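Two left on the trial. Two days, I mean, and Kuldeep Dixit still hadn't signed for the Jolter.

Ilango Thampi had the order form in his jacket. Clallville wanted it back by noon. Fifty-eight pages of terms, one line for a name.

"Run it again," said Kuldeep.

"It's running."

"Slower, then."

No slower setting. Well, there was, page six of the manual, but Ilango wasn't going to say so. Not with the Brernstead lab listening through the door.
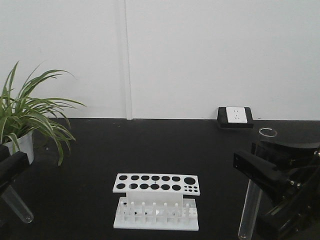
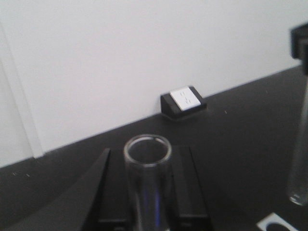

A tube in each gripper.
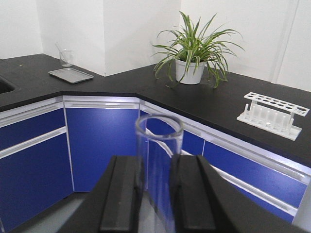
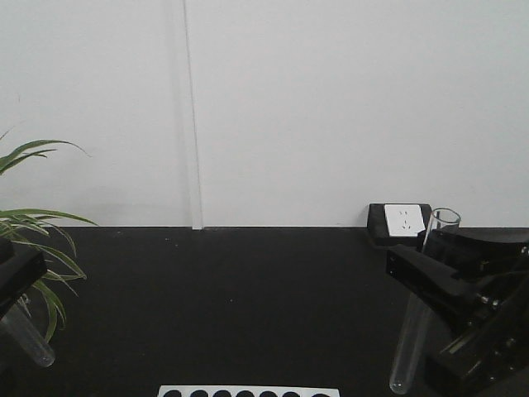 Kuldeep had his nose nearly on the bench. Breathing through his mouth. A man who'd racked tubes by hand for years and had the wrists to prove it.

"What if it drops one?"

"Then you sweep up. Same as when you drop one."

"I dont drop them."

Ilango looked at the plant. Khúc, they called it, after somebody's old supervisor. Needed watering. He thought of the drive home, 133 miles, the form signed or not signed.

"Does it do nights?" Kuldeep asked.

"Does nights. Does Christmas."

A long breath. Then a hand, out flat, not looking round.

"Pen."

Ilango patted one pocket, then teh other. Form, keys, a mint. No pen.

"Hang on," he said, and ran for the car.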